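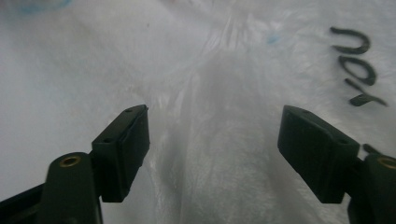

1/ In June I stopped buying toiletries until the ones in the flat were finished. Eleven months in, I have a fair idea of what gets used and what just moves from shelf to shelf. Long thread, mostly about shampoo.

2/ Starting point was 52 items. I counted everything in the bathroom, the bedroom drawer, two washbags and the box on top of the wardrobe. Samples and hotel minis were in the count. Toothbrushes weren't.

3/ Rules were simple. Nothing new in a category until the last one in that category was empty. Soap, toothpaste and sun cream could be replaced when needed. Presents were allowed but went to the back of the queue. I broke the rule twice, both times in the Madari in Brelside, both times for conditioner.

4/ Shampoo was the worst category. I had nine, and six of them were open. The biggest was a 600 ml Tolis bottle with a pump, bought on offer, and it lasted from the first week until well after Christmas. I don't dislike it. I'd just like to smell of something else now.

5/ The thing that helped most was having one bottle of each kind out and the rest shut away. With three shower gels on the side I used a bit of each and finished none. With one out, it was gone in a few weeks. I've gone on doing this and will probably do it for good.

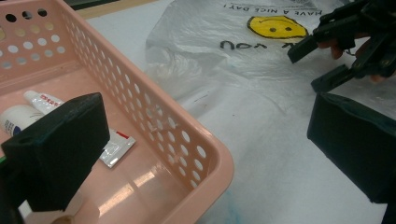 6/ Tubes need their own method, as they look finished long before they are. Squeeze from the flat end, fold it over, and clip it with a clothes peg. When nothing more comes out, cut across the middle with scissors and scrape out both halves. I keep part-used tubes in a basket so they don't get lost behind the bottles. The white one with the red band is next for the scissors. A basket with holes in the sides and a smooth floor is the sort to get, because you can wipe it out in one go and it doesn't hold damp. Once a tube is cut, stand it in a lidded jar and use it up within a few days.

7/ Bottles are easier. Turn them upside down in a mug overnight. For shampoo and shower gel you can put a splash of water in on the last day, shake it and use the lot. Don't do that with face cream or anything you mean to keep, as adding water lets things grow in it.

8/ Pump bottles leave more behind than any other kind. The straw stops short of the bottom and there can be a week's worth left under it. Take the pump out, tip the rest into a smaller bottle, rinse the pump through with warm water and keep it. I now have three spare pumps and one of them even fits the washing-up liquid.

9/ Dates. Look for the little drawing of an open jar with a number and an M. The number is how many months the product should be all right after opening. I'd never written down when I opened anything, so I had to guess, and where I couldn't guess I threw it out. I write the month on the base in marker now.

10/ What went straight in the bin: two mascaras, a sun cream that had split, a lip balm that smelt of crayons, and a foundation in a colour I can't explain. Old sun cream isn't worth the risk. Buy a new one.

11/ What I gave away: unopened things only. Leidy Rengifo from my choir took the bath salts and a hand cream still in its box. Check before you donate anywhere, as most places won't take opened bottles and some won't take anything without an ingredients label.

12/ I don't have a bath, by the way. I had four lots of bath salts.

13/ Money. I used to spend £40 a month on this stuff if you include the extras that go in the basket at the till. I'm not going to give a neat figure for what I've saved, as some of it went on a decent haircut, but I do notice it at the end of the month.

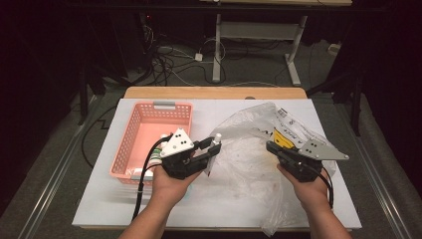 14/ Lids and caps. My council takes plastic bottles with the lids screwed on, and doesn't take pumps or most tubes. Yours may be different, so look it up. Rinse the bottle, squash it, put the lid back on. Small caps on their own tend to fall through the sorting, or so the leaflet says.

15/ Things I won't buy again: body butter (a tub lasts me years), dry shampoo, anything in a set, and face masks in sachets. Things I will: plain soap, the Tolis conditioner, and the Shibata nail scissors, which I've had since I was a student and which have now cut open a great many tubes.

16/ A few people asked if it got boring. Yes, in the middle. February was all coconut. I had a coconut shower gel, a coconut shampoo and a coconut body lotion on the go at once and I went off biscuits with coconut in them for a bit.

17/ Still to finish: one shampoo, the tubes, a hair oil, and a very large talc that was my aunt's. The talc may outlast me - if anyone has a use for talc, please reply below.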